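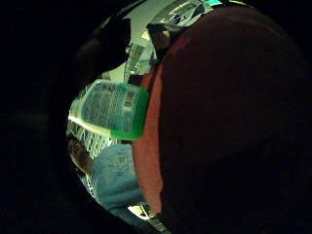 Ticket 51: Donis girth sensor reads 8 on every horse
Status: reopened Thursday

Symptom: the pressure reading sits at 8 whether the girth is done up or hanging off the saddle rack.

Zistano support told us to re-pair it. Did that. Same reading.

Then they blamed the Begay saddle pad for being too thick. Tried it bare on the Ollberg saddle, no pad at all. Still 8.

Firmware update 2 was meant to cure this in July. I doubt it touched the sensor. It now loses signal at 40 metres as well, which it never did before.

Next: swap the strap end, retest on the grey mare.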